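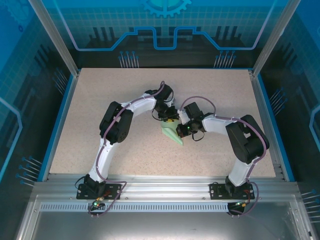 Evonness, lettre aux utilisateurs
16/01/2023

Tableaux de bord établissements : ce qui change dans Didska

Bonjour à toutes et tous, lettre un peu courte cette fois, on est en pleine migration. L'essentiel d'abord.

Didska passe à la nouvelle base de séjours. Bascule prévue pour tous les clients hospitaliers avant fin mars. Les rapports enregistrés sont repris tels quels, les filtres aussi, sauf les filtres par code postal créés avec l'ancien éditeur (ceux avec l'icône grise). Ceux-là il faut les refaire à la main, désolés. Comptez 5 minutes par filtre, moins si vous avez gardé la liste des codes dans un tableur.

Côté indicateurs : la durée moyenne de séjour est maintenant calculée hors séances. C'était demandé depuis longtemps par les DIM. Conséquence, vos courbes vont bouger, parfois beaucoup en dialyse et en chimio. Pas un bug. L'ancien calcul reste disponible sous le nom « DMS historique » jusqu'à l'été, après on le retire. Pensez à prévenir vos directions avant le prochain comité, ça évitera les mails affolés.

Réadmissions à 30 jours : on distingue enfin programmé et non programmé. La règle de chaînage est décrite dans la note de Selim Kılıçarslan, onglet Méthodes, version 4. Lisez au moins la page sur les transferts, c'est là que les écarts avec vos chiffres internes se cachent le plus souvent. Si un écart persiste, envoyez le numéro de rapport, pas une capture d'écran svp.

Exports : la limite monte à 4000 lignes par fichier. Au delà, l'export est découpé automatiquement, et les en-têtes sont répétés dans chaque morceau. Le format du séparateur reste le point-virgule. On nous a demandé la tabulation, c'est noté, pas de date.

Comparaisons entre établissements : le groupe de référence doit maintenant contenir au moins 13 établissements, sinon les quartiles ne s'affichent pas et la case reste blanche. Trop de groupes minuscules où l'on devinait qui était qui. Les cliniques du périmètre Grevlow sont regroupées par défaut, vous pouvez les séparer dans Paramètres > Périmètre.

Petit rappel sur les droits. Un compte « lecture » ne peut plus partager de lien externe. Si un de vos médecins en a besoin, passez-le en « contributeur », l'administrateur local peut le faire seul, inutile d'ouvrir un ticket.
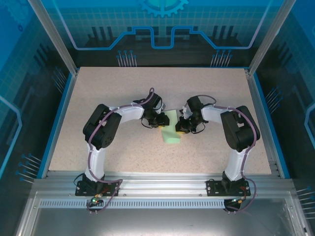
Formations et permanences

Ningsih Halim reprend les sessions en ligne. Deux niveaux : prise en main, et construction d'indicateurs composés. 50 places par session, inscription depuis la page d'accueil de Didska, bouton en haut à droite. La session sur les indicateurs composés suppose que vous savez déjà faire une jointure simple dans l'outil, sinon commencez par l'autre. Support envoyé la veille aux inscrits, enregistrement mis en ligne ensuite.

Permanence téléphonique : inchangée, le matin seulement. L'après-midi par formulaire. Pendant la bascule les réponses seront plus lentes, on priorise les problèmes de connexion et les rapport qui ne s'ouvrent plus.

Connecteur Bajpai

Version test ouverte aux sites qui ont déjà l'entrepôt local. Import des passages aux urgences chaque nuit, contrôle des doublons au chargement. Pas encore de reprise d'historique. Pour candidater, répondre à cette lettre avec le nom de votre référent informatique et la version de votre entrepôt.

La prochaine lettre reviendra sur les cartes de recrutement des patients, pas eu le temps d'en parler ici.

L'équipe Evonness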